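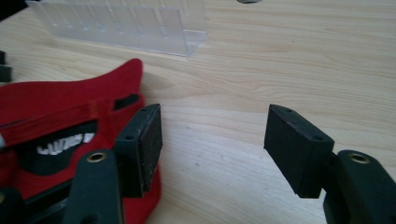

# Wornwood: tables and tops

Wornwood is a two-person workshop in Irkport, run by Ghislain Paquette and Siwan Hopkin. We make tables, and we refinish tables other people made. The gallery is sorted by job, newest first, and we add to it when a piece is finished and we remember to bring the camera.

Most of our work is in pale wood. Customers ask for it because it keeps a small kitchen bright, and we like it because the grain stays easy to read under a thin finish. It does show a dropped pan sooner than a dark top will.

## Albums

**Prarnholm kitchen table**
Seats six, with a drawer at one end for flatware. The owners wanted square corners and then called a month later to have them rounded.

**Hamada desk**
A writing desk 77 inches long, built to fit between a radiator and a door. The legs come off with 5 bolts each - it went up a narrow stair in pieces.

**School workbenches**
Old tops, sanded back and oiled. We left the deeper saw marks where they were. Siwan did the sanding, which took most of November.

**Side tables**
Small pieces made from what was left over. No two are the same height.

**Repairs**
Split tops, loose aprons, one leg chewed by a dog. Before and after where we have both.

## About the finishes

We use hardwax oil on nearly everything. Two coats, buffed by hand, with a day between them. Wipe it down with a damp cloth and dry it right away. A ring from a hot mug can usually be rubbed out with a gray pad and a little fresh oil, always working along the grain. If you aren't sure, send us a picture before you start.

## Ordering

A plain kitchen table starts at $2,000. Refinishing a top starts at $100, and we need it off its base before you drop it off. Measure the room, the doorway and the stairs, and send all three. Ghislain answers email in the evening, after the machines are off.

Samples are kept on a rack by the front door of the shop. Come in any morning and take one home for a week - please write your name on the sheet.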